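Keeping cider well: notes to go with session 2
Bláthnaid Breathnach, Hiltbridge evening course

Right, as promised, my notes on what we rushed through at the end last time. I talked far too long about apples (sorry, I love apples) and we barely got to storage, so most of this is about what happens once the juice has become cider.

First, racking. When the bubbling in the airlock slows right down, siphon the cider off the sludge into a clean vessel. Keep the end of the tube under the surface so it doesn't splash. Fill right up to the neck! A big gap at the top is an open invitation to vinegar, and I lost a whole demijohn of Omasham that way in my first year. It made a nice salad dressing, but still.

Second, sugar for bottling. If you want a gentle sparkle, the cider has to be fully dry before you add any. Check with the hydrometer, leave it a few days, then check again. If the reading has moved, wait. Please use proper pressure bottles, the ones meant for fizzy drinks. Wine bottles are fine for still cider only.

Several of you asked about the Dal Bello blend we tasted. It's mostly sharp fruit with a bit of bittersweet, pressed in December from apples that had been sitting in the barn, and I made 332 bottles of it. The Skikora was the pale one with the lemony finish, and I still think it needed another winter.

Third, where to put it all. Cool, dark and steady is what you're after. A cupboard on an inside wall beats a shed that bakes in July. Corked bottles on their sides, crown caps upright, and write the blend and month on every single one (you will not remember, I never do).

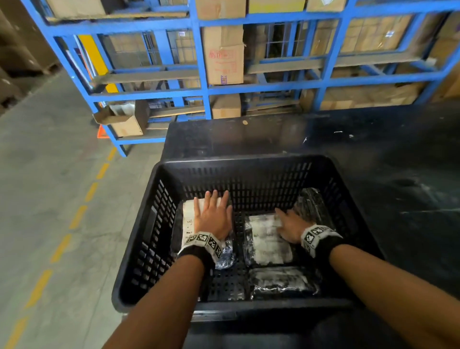 Packages in a black plastic crate.

For next time, bring a small sample of anything you've got on the go, even if it smells odd. Especially if it smells odd! We'll do faults: mouse, eggs, nail varnish, the lot. Have a go at reading your hydrometer beforehand and jot down the number, plus the temperature of the room. And if you borrowed one of my siphon tubes, I'd love it back.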